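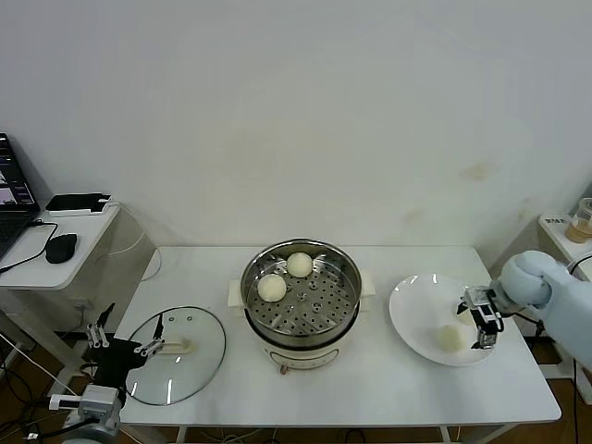

Breakfast and Homework Room in Drondau: Progress Report

February 1, 2018

1. What we did since July

The room at Prendevbridge school opened as planned and has stayed open every school morning. In this period we served 584 breakfasts. In our application we promised 424, so the target is passed. The reason is mostly the new bus from Tanby, which arrives early and leaves the children with a long wait before the first lesson.

The menu is simple: porridge, fruit, bread and, when the kitchen has time, steamed buns. We stopped buying yogurt in small cups because the supplier raised the price two times.
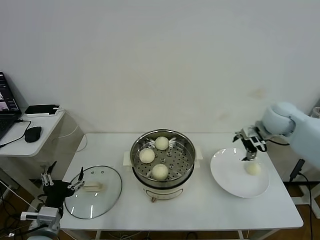

The homework hour began later than we wrote in the plan. We needed a second adult in the room and this took eight weeks to arrange. Now 73 children are registered for it. Not all of them come each day, and we are still learning how to keep a correct attendance list.

2. Money

Food costs were lower than the budget and heating costs were higher. We ask your permission to move the unspent food money to the heating line. The small grant from the Inga fund was used completely for books and two lamps. Receipts are in the attached folder.

3. Difficulties

The parents' survey was not a success. Many forms came back empty, and we think the questions were too long. A shorter form will be sent before the end of the school year. 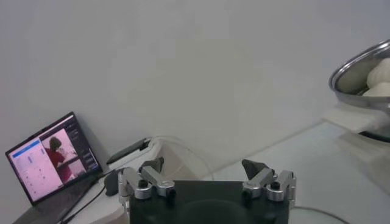 Gripper with its two fingers open.

4. Next period

We will continue the breakfasts in the same way. We also want to open the homework room on exam days, if the school agrees to give us the key. The next report will reach you in July, together with the full accounts.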